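Section 4: Choosing a Position for the Nukora Room Thermostat

4.1 General

The Nukora thermostat measures air temperature at the point where it is fixed. An unsuitable position will cause the heating to switch on or off at the wrong time. Read this section in full before drilling.
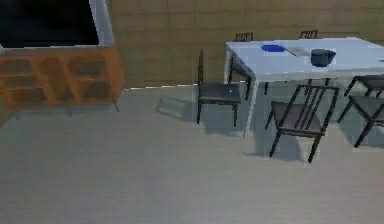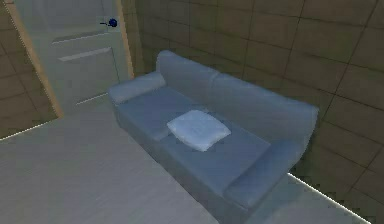 4.2 Before you start

Switch off the heating at the main isolator. Check that the wall is sound and free from buried pipes and cables.

Note: In properties built before 1959, older wiring may not follow current routes. Consult a qualified electrician.

4.3 Marking and fixing

1. Select an inside wall away from radiators, outside doors and direct sunlight.

2. Keep the thermostat at least 395 mm from any television, lamp or other source of heat.

3. Do not place it behind curtains or tall furniture. Air must move freely past the vents.

4. Hold the backplate level and mark the two fixing holes, 41 mm apart.

5. Drill the holes, insert the wall plugs supplied and tighten the screws by hand.

6. Press the thermostat on to the backplate until it clicks.

Caution: Do not use power tools to tighten the screws. The backplate may crack.

4.4 First use

Restore the supply and wait 20 minutes before setting a temperature. The reading may drift during this period.

If the display shows E4, the receiver has not been found. Repeat the pairing steps in Section 3. Owners of the Quintela receiver should refer to the separate leaflet.

Replacement backplates may be ordered from the Romdale service desk at Avunholm.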